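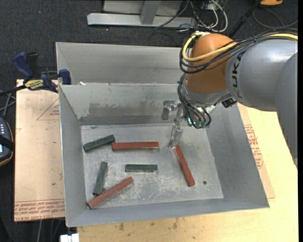
なぜ膠は沸かしてはいけないのですか。
高い温度で長く置くと、膠のタンパク質が切れて、接着の力が落ちるからです。湯せんで、ゆっくり溶かします。

このサイトはクッキーを使用しています。閲覧を続けると、使用に同意したことになります。［同意する］［設定］

作業ノート　九月、朝八時から

今日は Zuler のハーモニウムの続き。裏板の内側に鉛筆で1917と書いてあり、その下に番号2265がある。番号は製造のものか、修理のものか、まだ分からない。Noémie Landry さんは修理の番号だと考えている。私は製造だと思うが、証拠はない。

ふいごの布を外した。古い膠は、ぬるま湯をふくませた布を当てて待つと、端から少しずつ浮いた。急いで引くと木の繊維が一緒に取れる。左の角で一度それをしてしまった。小さい傷だが、後で埋めること。

膠の準備。粒の膠20グラムを、冷たい水に一晩つけておいた。朝はゼリーのようにふくらんでいた。湯せんにして、表面に膜ができたら取る。水を足すときは、さじで少しずつ。先週の配合は濃すぎて、布をのばす前に固まり始めた。今日の方がよい。筆から糸のように切れずに落ちるくらい。この「くらい」を数字で書きたいが、粘度計がないので、言葉のままにする。

新しい布は Ouellet から届いたもの。前のものより薄く、折り目がきれいにつく。空気がもれないか、口を当てて吹いて調べた。もれは感じなかった。ただし、折り目をつけた後にもう一度調べる必要がある。

リードは全部外して、順番どおりに板に並べた。低いドの一枚だけ、根もとに緑のさびがある。やわらかい真ちゅうのブラシで軽くこすった。Heiðrún Vídalín さんから「舌の先をけずると音が高くなり、根もとをけずると低くなる」と教えてもらったので、今は先にも根もとにもさわらない。調律は、ふいごの圧力が安定してからにする。

困ったこと：右のペダルのひもの長さ。元のひもは途中で結び直してあり、本来の長さが読めない。左のひもは結び目がなく、230ミリ。まず同じ長さで仮につけて、踏んだ感じを比べる。

Noémie さんへ：膠のなべは使った後、ふたをして冷蔵庫の下の段に入れました。三日をすぎたら捨ててください。においが変わったときも、日数に関係なく捨ててください。

次にすること
・左の角の傷を埋める
・布の折り目の空気もれをもう一度調べる
・Drudinthorpe に古いカタログがあるか、手紙で聞く（番号の件）
・フェルトの厚さを測る。鍵盤の下のものは虫食いがあり、全部かえるかどうか未定

午後、湿度が高くなったので、布をはる作業は明日の朝にした。締め具だけ、机の右側に出してある。

© Loltthorpe 鍵盤楽器修理室　｜　お問い合わせ　｜　ページの先頭へ戻る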